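Zwischenbericht Brasto, Stand Februar 2024

Hallo zusammen,

ihr wolltet es diesmal kürzer und ohne Tabellen, also erzähle ich einfach, wie es gelaufen ist. Erst das Unangenehme: Wir hatten einen Ausfall an Zelle 2, und der hat uns 17 Arbeitstage gekostet. Das tut weh, vor allem weil es bis dahin richtig gut lief (den November-Bericht habt ihr ja gelesen, da war ich noch ziemlich euphorisch).

Was ist passiert? Beim Umsetzen der Kunststoffteile hat der Greifer nach einem Not-Halt die Kraftgrenze vergessen. Die Steuerung ist mit dem Standardwert wieder angelaufen, und der liegt viel zu hoch. Sechs Teile waren danach gequetscht, eins davon ist beim Nachfassen aus der Zelle geflogen und gegen die Schutzscheibe geknallt. Verletzt wurde niemand, die Tür war zu und verriegelt. Trotzdem habe ich den Betrieb sofort gestoppt und den Vorfall noch am selben Tag bei der Arbeitssicherheit gemeldet.

Den Fehler haben wir zuerst an der falschen Stelle gesucht, nämlich beim Kraftsensor. Den haben wir getauscht, neu kalibriert, wieder getauscht – nichts! Erst im Protokoll von Tai, unserer Ablaufsteuerung, war zu sehen, dass der Parametersatz beim Wiederanlauf gar nicht geladen wird. Satimell hat uns dafür eine Korrektur geschickt, und zusätzlich prüft die Zelle jetzt vor jeder Bewegung den Grenzwert und bleibt stehen, wenn er fehlt. Seitdem sind fast 2.000 Griffe ohne Störung durch, absichtlich ausgelöste Not-Halte inklusive.

Offen ist noch die Abnahme durch Onura, vorher fahren wir nur mit reduzierter Geschwindigkeit und immer mit jemandem am Pult. Den Meilenstein »Dauerbetrieb« würde ich deshalb gern um zwei Monate schieben. Mehr Geld brauchen wir dafür nicht, der Ersatzsensor ging aus der Reserve. Gebt mir bitte kurz Bescheid, ob das für euch so passt!

Kontakt: Projektbüro Brasto | © Brasto | Nach oben

Diese Website verwendet Cookies. Einstellungen | Akzeptieren

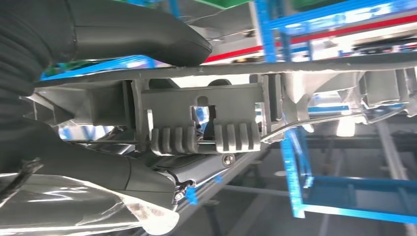

Greifer und hellgraues Kunststoffteil, aus Sicht der Handgelenkkamera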